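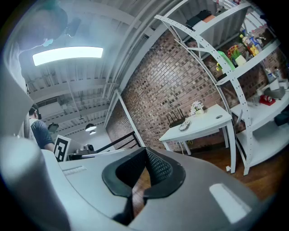 Pads, day two

Hurried one tonight. Still on the hand-held gripper, the gray one. Finger pads this time.

Background for anyone new — the fingers are black, padded, textured stuff on the inside faces. Grips great until it doesn't. The old set lasted since February and then started letting go of small things. Bottles fine. Pens, no.

What I did:

Swapped both pads, left and right. Don't do only one, I tried that last time and it pulled crooked for a week.

Cleaned the old glue off first. Took forever. Plastic scraper, not the metal one, I gouged a finger that way on the Jakthorpe unit and it still shows.

Glue is the Vuorinen stuff in the small tube. Clamp, leave overnight. I gave it an hour the first time, dumb.

Then the gap. You want the fingers just short of touching when the trigger is all the way closed. Mine were rubbing. Backed the stop screw out a quarter turn, checked, backed it out a bit more.

Then 100 open-close cycles by hand while the kettle boiled and went cold again. One squeak at 57, never came back. Drop of dry lube on the left pivot anyway. Will do 1000 before I trust it with anything glass.

Marker board: re-ran the calibration after, becuase the finger tips sit a hair further out with new pads. Skipped that step once on the Ollora job and threw away 241 recordings. Not again.

Still to do — second gripper needs the same, and I'm down to one pad. Ordered more, no ship date yet. Also the stop screw wants threadlocker, I keep forgeting to buy it.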